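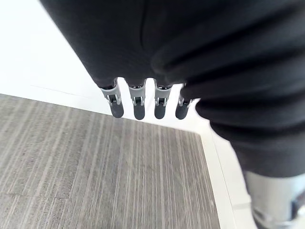 Dorrie Haskamp
Outreach Coordinator, Lisgate Food Label Project
2020-04-19

Do you read the back of the soup can? Do you wish you didn't have to squint? Then I'd love to have you in our next study!

I'm looking for 300 people in and around Lisgate to help us find out how much salt is hiding in the packaged food we all buy. Last December we sent out a short survey and got 2,271 replies (I was hoping for maybe half that, so thank you), and the thing people brought up over and over was serving size. Who eats a third of a can of soup? Not me, and I'm guessing not you either.

So this time we want to look at what folks really pour into the bowl. You'd keep a simple food log for 2 weeks, writing down the packaged stuff you eat, how much of it, and the sodium number off the label. Soups, frozen dinners, crackers, bread, sauces, lunch meat – all of it counts. Fresh food you can skip, unless it came with a seasoning packet.

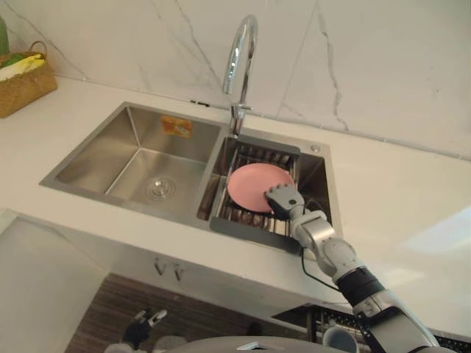
Double sink with a marble backsplash

We already have a list of 996 products in our Tindov database, and if yours is in there you just type in the first few letters and pick it. If it isn't, copy the numbers off the package and I'll add it myself. You can do the log on your phone or on paper. I'm a paper person, so no judgment from me.

You can join if you're 18 or older, do at least half the grocery shopping at your place, and can read labels in English or Spanish. Please sit this one out if your doctor has you on a low-salt diet right now, because we need people's regular eating habits.

Everything happens by mail, phone or computer. There's a quick call with me at the start and another at the end, and I promise to keep both under half an hour.
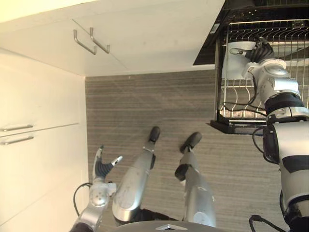
What you get

A grocery gift card when you send in your finished log, plus a copy of your own sodium totals, day by day. We don't share names with food companies, and none of them are paying for this.

How to sign up

Fill in the sign-up form on our website and put "Siriwan" in the study box, that's the name of this round. If you'd like a paper form, leave a message on the office line with your mailing address and I'll get one out to you.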